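Showing a Robot a Task by Hand – Your Questions

Do I need to know how to code?
Not at all! At the Rustimholm sessions you hold a gripper in your own hand and do the job yourself, and the recording becomes the lesson. Hrefna Juhl, who runs them, started out knowing nothing about programming either.

How many times do I repeat a task?
We ask for 60 good takes of each one. A take lasts 20 seconds at most, so it goes faster than you'd think – and most people find a rhythm early on.

What kinds of things do we pick up?
Everyday stuff, and that's the fun of it. A cable behaves nothing like a box, and a sticker lying flat on a tabletop is a lovely little puzzle for two fingers.
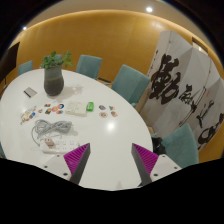
Move things between takes, too. Turn them, swap them, push them closer together. A robot that has only ever met one tidy layout gets lost quickly in a new one.

What if I drop something?
Pick it up and carry on. We keep plenty of those takes, and a good recovery is worth watching.

Is this the same as remote control?
No, that's the Tullska course. There you sit at a desk and steer the arm with a pair of handles. It's slower to learn, but you feel so clever once it clicks!

Can I bring my own objects?
Please do! Nothing sharp, and nothing wider than your palm.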